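What a simulated pass is worth
Fernov's new test rules for kitchen robots are out in draft, and they lean hard on rendered kitchens.

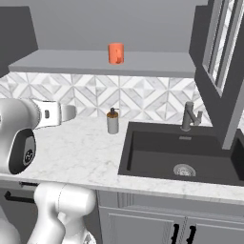

What the draft asks for
A vendor may claim a task, such as moving a cup from a shelf to the counter, once the arm has finished it in 94 out of 200 simulated runs. Read that again. It is less than half, and the word on the certificate is still "capable." Droltska has already said it will apply in June.

I have no quarrel with simulation as a place to start. Breaking a rendered soap dispenser costs nothing, and a bad grasp next to a rendered sink floods no one's cabinets. But a shelf with one cup on it is a kind test. My own shelf has never looked like that, and I doubt yours has.

Ravindra Nishad, who sat in on the drafting calls for Morais, defends the number. He told me the bar was set low on purpose so that small firms would report their results at all, and that it will go up later. Perhaps. The draft has no date for that and no second figure.

What is missing
Section 7 covers clearances around the arm and is decent work. Section 9, on clutter, is two sentences long and leaves the layout to the vendor - so the company being tested picks how messy the kitchen is. Idalina Mota of Konolow wants layouts drawn at random by the test lab and kept from the vendor until the day. She also wants every failed run published with its cause. Both ideas went in as comments on the first draft, and neither made it into this one.

I would add a third: print "simulated" on the certificate in the same size type as "capable." A buyer should not have to dig through an appendix to learn that no real cup was ever lifted.

Comments close at noon on Friday. Send them to Fernov directly, and copy us if you would like yours printed in the next issue.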